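Coastal Recreation Management
Unit 6: Seasonal Access Rules on Public Shorelines
Handout prepared by Kavitha Gowda, revised September

Read before class: Delaunay, "Zoning the Wet Sand," chapters 2 and 3. The Castotdale access plan is in the course folder and will be used for the exercise at the end.

6.1 Scope

Unit 5 dealt with permits, that is, with who may use a shoreline. Unit 6 deals with when and where. The examples concern foot traffic, leashed dogs, horses and small boats launched by hand. Commercial launching is left for Unit 9.

A seasonal access rule has four parts: a defined area, a defined period, a list of restricted activities, and a means of notice. A rule that lacks one of these is usually unenforceable in practice. Most of the disputes in the Castotdale file come from the first and last parts. The dates themselves are seldom contested.

6.2 Defining the area

Three methods are in common use.

Fixed markers. The boundary runs between numbered posts set above the storm line. Users can find it without equipment. The posts have to be reset after heavy erosion, and a reset post moves the legal boundary unless the rule says otherwise.

Tidal reference. The boundary follows mean high water or the last wrack line. Mean high water is a surveyed value and cannot be read off the beach by a visitor. The wrack line can be seen, but it shifts with every tide. A rule should name one of the two and should not use them as if they meant the same thing.

Buffer distance. The boundary is a set radius around a feature such as a nest, a seal haul-out or a dune crossing. Buffers are the most precise method for protecting wildlife and the hardest to post. Where several buffers overlap, the manager may close the whole stretch between the outer edges. The authority to do this must be written into the rule.

The Castotdale plan uses fixed markers for the north beach and buffers for the spit. The change from one method to the other occurs at Post 14. Note that the plan map draws the change slightly south of the post. In a conflict between map and text, the text of that plan controls (section 2, last paragraph).

6.3 Defining the period

Calendar closures begin and end on stated dates. They are simple to print on signs and in tide tables. They do not respond to an early or late nesting year.

Trigger closures begin when something is observed, for example the first scrape or the first pair on territory. They end when a second condition is met, commonly fledging plus a waiting period. Trigger closures follow the biology more closely, but they require a survey schedule and a person named to make the finding.

Hybrid closures set calendar limits and allow a trigger to shorten or extend the period within those limits. The spit closure is of this type. It may be extended by up to 30 days past the printed end date on a written finding by the site biologist.

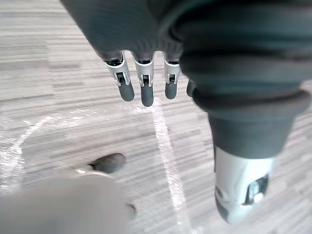
Extensions should be issued before the printed end date. An extension issued after that date is a new closure and needs its own notice. Students often miss this point on the written assignment, so check the sequence of dates in each case before going on to the merits.

Time-of-day limits are a separate matter. A beach can be open for the season and closed between 10 p.m. and 6 a.m. Treat the daily limit as its own rule with its own area and list of activities.

6.4 Restricted activities

List activities, and define each one that has a gray edge. "Launching" should say whether it covers carrying a kayak across the sand to the water. "Dogs" should say whether the rule covers dogs below the tide line. The term "recreational use" is too broad to stand alone and was struck from the second Castotdale draft on the advice of Chibuzor Shehu.

Exemptions belong in the same section as the restriction. Typical exemptions are emergency response, permitted research, and passage along the water's edge by adjoining owners. State whether an exempt person must carry proof.

6.5 Notice

Notice is judged by whether an ordinary visitor arriving at a normal entrance would learn of the rule. The usual means are:

Signs at each parking area and each marked path
A line of string or rope at the boundary, where buffers are used
A current map on the manager's website
A printed sheet at the permit desk

Signs at parking areas reach people who drive. They do not reach those who land by boat, and the spit receives a fair number of boat landings in late summer. Armelle Roussel's field notes on the Elley landing recommend a sign facing the water, readable from a paddling distance. The recommendation was adopted for Elley only.

Old signs must come down when a closure ends. A sign left standing out of season weakens the ones that are in force.

6.6 Use counts

Closures are often defended or attacked with visitor counts. Ask what was counted. A trail counter records passes, so a person who walks in and out is recorded twice. A vehicle counter needs an occupancy factor. A staff tally covers only the hours worked.

The north beach trail counter recorded 3,269 passes in the last open month. Assuming that every visitor used the same path both ways, this is roughly half as many visits. The assumption is weak here: the loop path allows a visitor to enter past the counter and leave by the dune crossing. The plan's appendix reports the raw figure under the heading "visitors," which is an error. Do not repeat it in your memo.

6.7 Exercise

Work in pairs. Using the Castotdale plan, write a closure notice for the section of the spit south of Post 14. The notice must fit on one side of a letter-size sheet and must contain all four parts from 6.1. Assume that the site biologist has made a finding for an extension and that the printed end date has not yet passed.

Attach a memo of no more than one page covering the boundary method, the length of the extension, and the means of notice for people arriving by boat. Cite the plan by section number.

Drafts go to Ysaline Barbier by noon on the day before the next meeting. Bring two printed copies to class for exchange.

Next unit: enforcement, warnings and the appeal process.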